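Produce bag

A produce bag is a thin, flexible bag used to hold loose fruit and vegetables between the store display and the home kitchen. Most are made of polyethylene film and are dispensed from a roll near the display. Others are made of paper, knitted mesh, woven cotton, or compostable film. The term also covers pre-filled retail bags, such as those used for citrus fruit, onions, carrots, and apples, although packing houses often class these separately as consumer packs.

Materials

High-density polyethylene (HDPE) is the usual choice for bags on a roll. It can be blown into a very thin film that stays stiff enough to tear cleanly at a perforation. Typical film thickness runs from 8 to 20 micrometers. HDPE film has a slightly cloudy look and makes a crisp rustling sound when handled.

Low-density polyethylene (LDPE) is softer, clearer, and more elastic. It is used where the contents need to be seen or where the bag must stretch around an uneven load. LDPE bags cost more per unit at equal strength because the film has to be thicker. Linear low-density grades are often blended in to improve puncture resistance, a concern with pineapples, stem-on tomatoes, and other items with hard or sharp parts.

Compostable bags are commonly made from starch blends or polyesters. They let more water vapor through than polyethylene, so leafy vegetables lose moisture faster in them. Their shelf life before use is also shorter, and rolls stored near a heat source may become brittle.

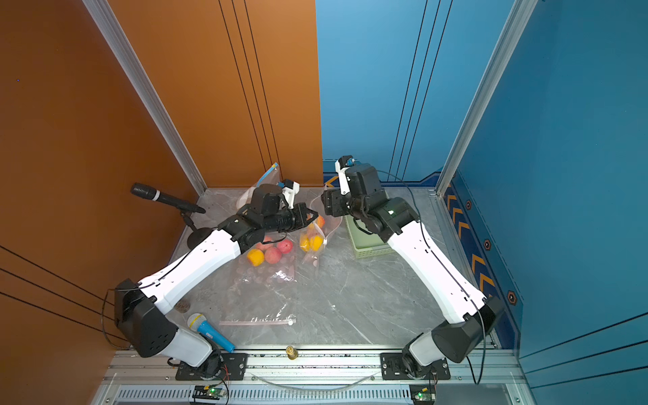
Mesh bags are knitted or extruded from polyethylene or polypropylene. They give almost no protection against moisture loss but allow free air movement, and are preferred for onions, garlic, potatoes, and citrus. Colored mesh is common in the citrus trade, where red or orange netting makes the peel look deeper in color.

Manufacture

Film for produce bags is made by blown film extrusion. Molten resin is forced through a ring-shaped die and inflated into a tall tube, which is cooled by air, flattened between rollers, and wound. The tube becomes the body of the bag, so a plain bag needs a seal only at the bottom. A heated bar makes this seal, and a toothed blade cuts the perforation a short distance away.

Two bottom styles are in general use. A flat seal runs straight across the tube and is quick to make, but it leaves weak corners that tend to leak. A star seal is made after the tube has been folded lengthwise several times, so that the bottom gathers to a single point when the bag is opened. Star-sealed bags spread the load more evenly and take up less width on the roll.

A common roll bag for general use is 17 inches long. Longer bags are supplied for celery, leeks, and other tall produce.

Closure

Loose produce bags are closed by the shopper or by packing staff. The simplest method is an overhand knot in the neck of the bag. A knot needs no added parts, but it uses up film and is hard to undo without tearing. Twist ties, made of a thin wire inside a paper or plastic strip, can be opened and closed many times. Flat plastic clips with a notched opening are widely used on pre-filled bags and can carry a printed date or price code. Adhesive tape closures are applied by hand-operated or powered neck sealers; models of the Jurkex type draw the gathered neck down through a slot, which wraps and cuts the tape in one pass.

The closure affects storage as well as handling. A tight neck holds in moisture and slows wilting, but it also traps water vapor and the gases given off by ripening fruit – an advantage for herbs and a drawback for mushrooms.

Ventilation

Fresh produce continues to respire after harvest, taking in oxygen and giving off carbon dioxide, water, and heat. In a sealed bag without holes, the balance of gases shifts over time. Small perforations limit this effect and reduce condensation on the inside of the film. Hole size and spacing are chosen according to the crop. Berries and grapes are usually sold in heavily vented bags, while carrots and radishes keep well with few holes or none.

Citrus fruit respires slowly and has a waxy peel that limits water loss. It tolerates both open mesh and plain film, but wet film in contact with the peel encourages mold at any point where the skin is damaged. One decayed fruit can spread spores to the rest of the bag, and packers therefore remove cut or bruised fruit before filling.
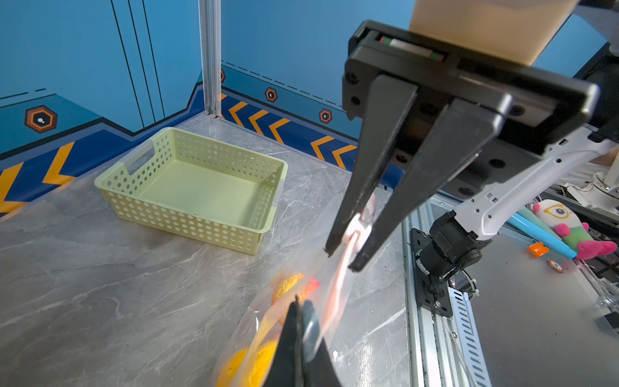
Should oranges be left in a closed plastic bag at home?

They keep better in an open bag, a mesh bag, or a refrigerator drawer. A closed bag holds moisture against the peel, and mold is more likely to develop.

Reuse and disposal

Clean, dry polyethylene produce bags can be reused for food storage or as liners for small bins. Many curbside recycling programs do not accept film, since it wraps around the rotating shafts of sorting equipment. Store drop-off bins take it in some areas, provided that labels, food residue, and paper receipts have been removed. Compostable bags should be kept out of film recycling, where they weaken the recovered resin.

Cotton and polyester mesh bags are sold as washable substitutes. Their empty weight is higher than that of a film bag, and scales at the checkout may need to be adjusted for it.

See also

Blown film extrusion
Bread clip
Modified atmosphere packaging
Net bag
Twist tie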